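5.3 Failures in the microwave task

The microwave task accounted for most of the failed runs in our simulated kitchen, and it is treated separately for that reason. In each run the arm has to bring a plate to the open microwave, set it down inside the cavity, let go, and back out without touching the walls, the control panel or the door. The policy was trained with the Padix toolkit on the demonstrations described in Section 3, and it ran without changes for all the results reported here. We evaluated it on 31 runs. Of these, 10 ended in a failure, and we went through each one step by step using the joint logs and the contact records from the simulator.

We sorted the failures by the first event that broke a rule of the task, even when a later event looked more serious. A run in which the gripper clipped the wall and then dropped the plate is therefore counted as a wall contact. Two of the authors labeled the runs separately and then compared their labels. They disagreed on 2 runs, and both were settled by reading the contact records again.
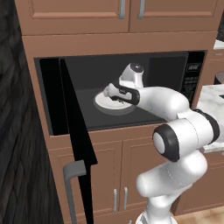
Four of the failures were release failures. The policy commands the fingers to open when its estimate of plate height drops below a fixed threshold. That estimate comes from the wrist pose and an assumed plate thickness, and it drifts when the plate has tilted in the grip during the approach. In these runs the estimate stayed above the threshold after the plate had reached the cavity floor. The fingers stayed closed and the arm kept pushing downward until the force limit stopped the run. The longest of these pushes lasted over 10 seconds of simulated time. On a physical arm this would probably mean a chipped plate or a tripped joint brake, and we would not want to find out which.

We first suspected the friction settings. Conditz, the contact solver we used, has a known weakness with thin objects held at the rim, and an early version of this section blamed it. Repeating the same runs with the Skarex solver gave the same four failures at nearly the same time steps, so we no longer think the solver is the cause. The height estimate is the more likely source. Replacing it with the true plate height from the simulator removed all four.

Three more failures happened during the approach, while the plate was still being carried in. The planner treats the gripper and its load as one rigid body, and the shape it uses for the load is the bare plate.

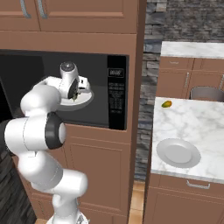
Carried food is left out of this shape altogether. When we wrote the planner the items were small and flat and the omission did no harm. It matters more in a tight space, where the gripper housing sits just above the plate and anything on the plate has to share that gap with it, as the dark green item does under the black pad of the gripper. In the three approach failures the item touched the gripper, shifted toward the rim, and changed the balance of the load enough to trigger the slip detector. The slip detector then did what it was built to do and tightened the grip, which tilted the plate further. Getsemaní Cisneros added a simple bounding box for the food item after these runs. It stopped the contact but made the planner reject a number of starting poses that had worked before, and we have left it out of the main results.

The remaining three failures came after a correct release. With the plate down and the fingers open, the arm has to leave the cavity and clear the right side of the appliance. The exit path is a straight line in joint space between two stored poses. It is short and fast to compute, but the fingers swing wide on the way out, and the right side of the microwave holds the control panel. Our contact check covered the cavity walls and the door. The panel had been modeled as a separate part and was missing from the check, so the policy received no penalty during training for passing close to it or for pressing against it.
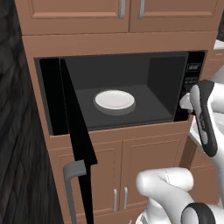
Figure 4. Gripper in front of the control panel, with the plate resting on the cavity floor and the door open.

We regard this last group as the most important for safety. A plate left in the wrong spot is a failed task, while a finger pushing on a panel could start the appliance with the door area still occupied. Real microwaves have a door interlock, and the simulated one does not, so the risk in our setup is partly a product of the model. Even so, the same gap in the contact check could exist for a stove knob or a switch. The Zavala scene set, from which our kitchen was taken, stores many such controls as separate parts — anyone using it should confirm that they are included before training.

With the panel added to the check and no retraining, the three runs stopped early with a contact warning. They still count as failures.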